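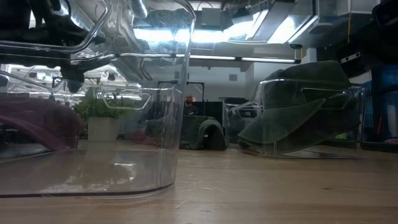 Fig. 4. Clear plastic storage bin on a wooden tabletop.

4.3 Storing the Rekska dehumidifier between seasons

Carry out this procedure if the unit will be out of use for longer than one month. For short breaks, see 4.2.

1. Turn the control dial to OFF and wait for the fan to stop. The fan runs on for up to 5 minutes after the compressor has cut out.

2. Unplug the unit at the wall socket. Do not pull on the cable.

3. Slide out the water tank and empty it. Rinse with lukewarm water and leave it upside down until fully dry.

4. If the drain hose is fitted, lower the free end into a bucket and allow the remaining water to run off. Unscrew the hose collar by hand.

NOTE: The Lavau 800 has a second drain plug behind the lower grille. Open this plug as well. Refit the rubber washer with the flat side outwards.

5. Remove the air filter and clean it as described in 3.6. Do not refit a damp filter.

6. Wipe the casing with a soft cloth. Solvents and scouring powder will mark the finish.

7. Put the hose, collar, spare washers and wall bracket screws in a lidded container and keep it with the unit. The coiled hose needs an inside width of at least 254 mm. A tighter coil may crease it.

8. Wind the mains cable loosely on the rear hooks and cover the unit.

CAUTION: Store and move the unit upright. If it has been tipped or laid down, stand it upright for 24 hours before switching on.

CAUTION: Do not store the unit where the temperature may fall below freezing. Water left in the pump housing can split the seal.

Returning to use

1. Inspect the cable and plug for damage.

2. Refit the filter and tank. The tank lamp goes out when the tank is correctly seated.

3. Refit the hose if continuous drainage is required. Check that it falls steadily along its whole length.

4. Set the humidity dial to 70 and run the unit for one hour. If the compressor does not start, turn the dial to a lower setting. If it still does not start, see section 6, Fault codes.

NOTE: A faint smell of dust during the first hour is normal.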